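We use cookies to improve this site. Accept | Manage settings

Lurnbridge Adult Learning
Room Planning for Beginners, handout 2
Tutor: Dilani Barua
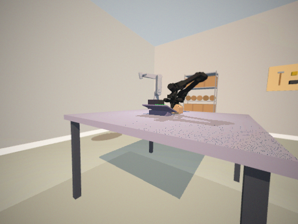 Before you move any furniture, measure the room. Write down the length of each wall, then the doors and windows, and mark which way each door opens. Radiators and sockets go on the plan too.

Draw the plan on squared paper. Use the same scale for the room and the furniture, or the pieces will not fit when you cut them out.

Terms for this week:
Footprint: the floor area a piece covers.
Clearance: the space left for people to pass or pull out a chair.
Traffic route: the line people walk from one door to another.

A table pushed into a corner frees the middle of the floor but loses seats on two sides. Try both positions on paper.

Homework: bring a plan of one room at home. Ewan Kerr will take the next class.

Handout revised March 22, 2019

2 comments | 10 shares
© Lurnbridge Adult Learning | Contact us | Back to top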